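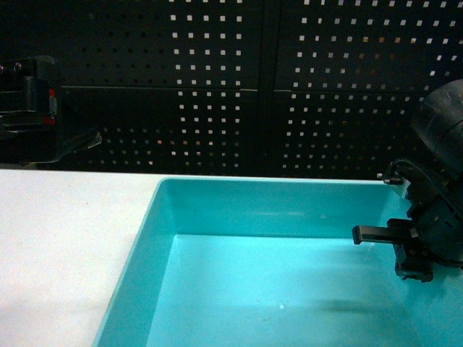 Offene Werkstatt Ulness, Arbeitsgruppe Robotik

Der Pusano ist ein Tischroboterarm mit Zweifingergreifer, der in der Offenen Werkstatt Ulness als Eigenbau entsteht. Er dient der Erprobung einfacher Greif- und Sortieraufgaben.

Aufbau
Der Arbeitsplatz besteht aus einem weißen Tisch vor einer schwarzen Lochwand mit quadratischer Lochung. Als Arbeitsbereich dient eine flache, türkisfarbene Kunststoffwanne mit gerundeten Innenecken. Oberarm und Handgelenk sind schwarz ausgeführt, der Greifer ist hängend montiert. Einer der beiden Finger ist als lange, flache Leiste ausgebildet, der andere ist kürzer und gedrungener. Die Reichweite beträgt 600 mm, die Nutzlast ist auf 400 g begrenzt.

Steuerung
Die Steuersoftware trägt den Namen Durán und läuft auf einem gebrauchten Bürorechner. Gelenkwinkel werden über einen seriellen Bus abgefragt. Vor jedem Lauf ist eine Referenzfahrt erforderlich - ohne sie verweigert die Software die Freigabe der Motoren. Die Fingerstellung wird getrennt kalibriert, da der Nullpunkt nach einem Fingerwechsel nicht erhalten bleibt.

Geschichte
Ein Vorläufer mit Riemenantrieb wurde im Februar wegen zu großen Spiels im Handgelenk aufgegeben. Die Getriebe der jetzigen Ausführung stammen aus einer aufgelösten Lehrwerkstatt in Civholm. Bis zum 18. August 2022 wurden über 1.000 Greifzyklen protokolliert. Offen ist die Zugentlastung der Kabel am Handgelenk.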